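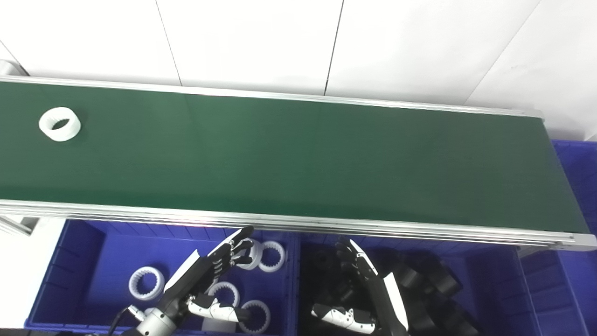

**When do the old inch-based part numbers at Urier stop working?**

The old numbers can be used for orders until the end of the year, after which only the metric numbers will be accepted.

Oct 8, 2018. Urier, the spare parts wholesaler, has published the final version of its metric catalogue. The new edition covers 2353 stock lines for pumps, mixers and small gearboxes, and replaces the two catalogues the company has run side by side since it took over the Stulovitz range.

Under the old arrangement, Stulovitz parts kept their original numbers, in which the first digits gave the bore in sixteenths of an inch. Urier parts used a plain running number with no size in it at all. A repair shop ordering a coupling and the bush that goes inside it could need both books open, and a conversion table as well.

In the metric catalogue every part number has the same layout: a group letter, the bore in tenths of a millimetre, the width in tenths of a millimetre, and a two-figure code for the material. Sizes are nominal. Tolerances are listed separately at the back, by group.
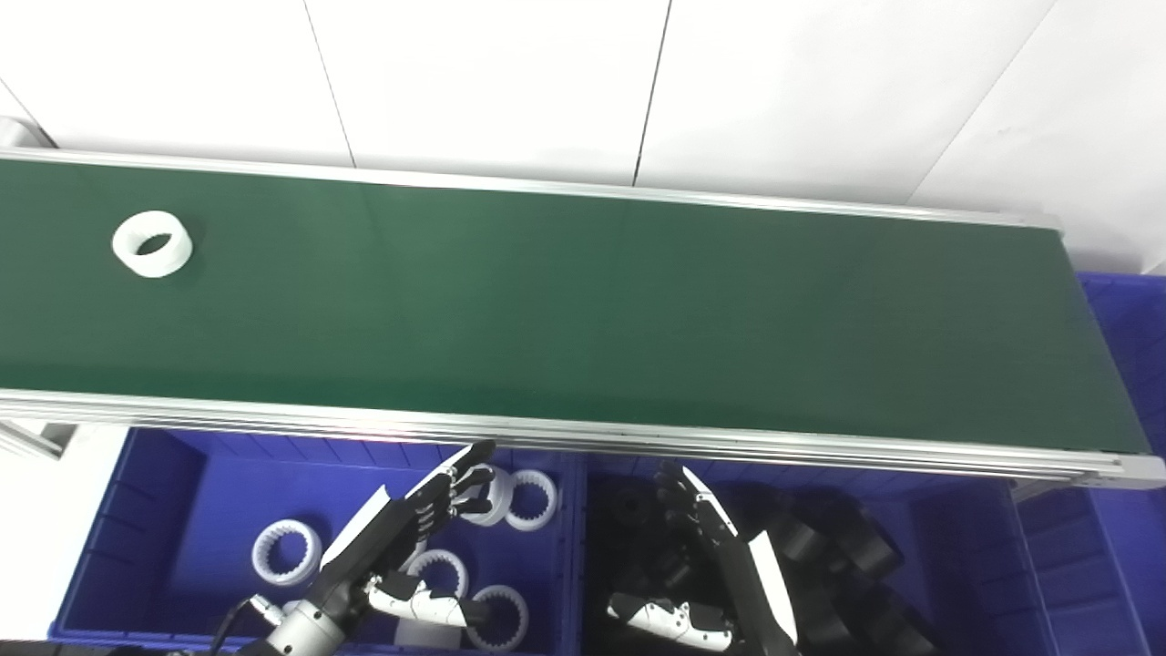 *A white plastic ring on a conveyor belt.*

Shayne Wihongi, who edited the catalogue, said the parts have not been altered. "The dimension on the drawing is the dimension on the drawing. We have changed how it is written down," he said. Where an inch size does not convert to a round metric figure, the number is rounded to the nearest tenth and the exact value is printed beside it.

A first draft went out to trade customers in September. The main complaint concerned seals, which had been listed by shaft size in one section and by housing size in another. Both are now given by shaft size. The index has also been reset in larger type, and the Seyoum and Pikik ranges, previously in a supplement, have been moved into the main pages.

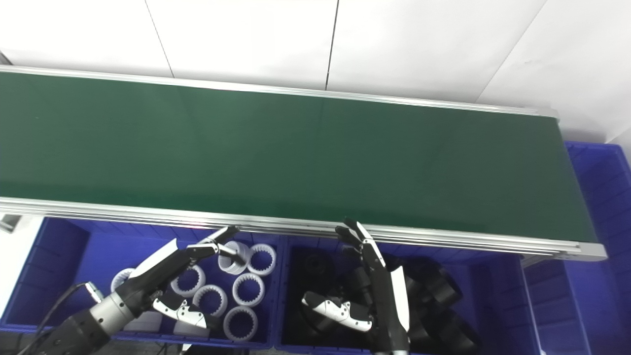

Toothed parts are the one group where the new layout needs an extra figure. Bore and width do not fix the part, as two hubs of equal size may have different numbers of teeth and will not fit the same shaft. Internally toothed rings of the kind in the left-hand blue bin, white and much alike from the outside, would share one number if only their overall sizes were given. Urier therefore adds the tooth count after a stroke at the end. Orders for toothed parts sent without it will be held until the customer confirms.

Zinash Tefera, who buys for a pump repair business, said the change would save time at the counter but that old job sheets would be a problem for a while. Her firm plans to write the new numbers on its sheets as each machine comes in for service.

A cross-reference list of old and new numbers is supplied with the printed catalogue and can be had separately at no charge. Prices are unchanged. Open orders placed under the old numbers do not need to be sent again.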